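Brirnance – Simulation Safety Engineer (fixed term, 18 months)

Our arm simulator let us down in May. A joint limit was dropped when a model file was converted, the simulated arm went on swinging happily past its stop, and the same motion plan was passed as safe for the real one. The real arm hit its guard at Hendriks. Two people were standing outside the fence and neither was hurt, but we want this class of fault gone for good, and we'd love your help!

You'd work with Albertina Bastos on Dreso, our test suite. It replays 2,464 motion plans every night and flags any that stray outside the limits. You'd trace the failures, fix the models and write up what you find in plain words – the operators read every report.

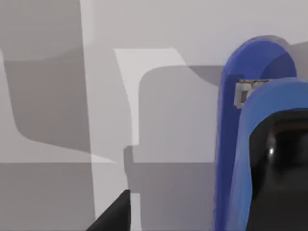

You should be comfortable with Python and rigid-body simulation, and happy to argue with a result that looks too clean. Time spent on a shop floor would be a real plus.

Questions are very welcome – ask for Jozef Hermans. Please send a CV and a short note on a fault you once tracked down by 17 Jul 2021.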